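Why Do Tea Towels Stop Drying? A Project on Household Cloths
Sioned Penry, with a great deal of help from Branwen Humphreys

3. What we did

Our first plan was to test every cloth in both our kitchens, but that would have taken us well past April, so we settled on cotton tea towels and left the sponges for somebody else. Each towel was weighed dry, laid in a tray with 500 ml of tap water for 60 seconds, held up until it stopped dripping and then weighed again. We washed half of them with fabric softener and half without, all at the same temperature, and I must thank my mum for putting up with the washing line!

4. What we found

The towels washed without softener did better nearly every time. Our best one, an old thing from Branwen's gran that has gone quite thin in the middle, took up 391 ml, and we ran it again to be sure. Brand new towels were a disappointment until they had been through the machine a few times, which my aunt had told us would happen (she was very pleased to be right).
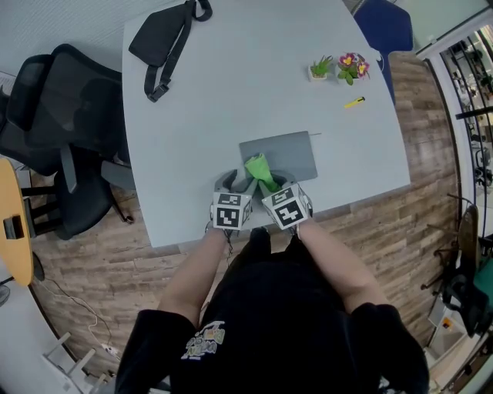

Figure 2. Bright green cloth on a dark grey pad.

5. What we would change

We would use more towels, and weigh them on better scales, as ours wandered a little whenever the kitchen door was open. I would also like to try linen, if we could find any that we could afford.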